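Frequently asked questions

Hello! I'm Kamala Arumugam and I bake at home in Worell, mostly biscuits and small loaves, and mostly in a countertop oven. These are the things people email me about most. If yours isn't in the list, try the contact page, I do read everything (slowly, in October especially, when the fruit cake orders come in).

Do you really bake everything in a little oven?

Nearly everything! I had a big one in my old flat in Stustness and I used it twice a month. The small one is on every day. The only thing I gave up on was the large tray of flapjack, and I now make that in two tins, one after the other.

My biscuits are burning on top. What am I doing wrong?

Probably nothing, the top element is just very close in a small oven. Drop the rack down a notch and knock 10 degrees off whatever the recipe says. If the recipe says 200, I'd start at 190 and have a look halfway through. You can lay a bit of foil over the top as well, shiny side whichever way you fancy, I've never noticed a difference.

How long should I let it heat up?

Longer than the light says. Mine clicks off well before it's properly warm, so I give it another few minutes and use the time to find my oven gloves. A cheap oven thermometer is well worth having.

How do you clean yours?

Unplug it and let it go completely cold, first of all. Then the crumb tray comes out and gets a wash in the sink. For the inside I use warm water with a squirt of washing-up liquid and a soft sponge, and I go over it again with clean water so the next batch doesn't taste of lemon. Please don't get the elements wet, and keep spray cleaners away from them too.

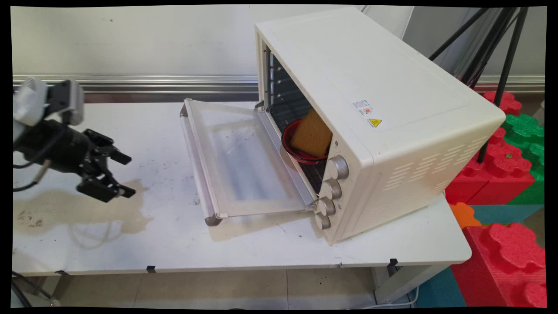
Door right down, with the sponge and red bowl on the rack.

The glass takes me the longest. Bicarbonate of soda mixed to a paste, left on for 25 minutes, then wiped off. Brown spots that have been there since last Christmas may need a second go.

Can I use my ordinary cake tins?

If they fit with a bit of room all the way round, yes. Measure the inside of your oven before you buy anything! I once came home from Drodia, the kitchen shop on El-Sayed Street, with a beautiful loaf tin that stopped the door from shutting. It's got pens in it now.

Will you share the ginger biscuit recipe?

It's on the recipes page, number 82. Use the dark sugar, and take them out while they still look a bit soft in the middle.

Do you post your biscuits?

Only the hard ones, so ginger and shortbread. Anything with icing is collection only, and I need a few days' notice for those.

Page last updated Oct 25, 2018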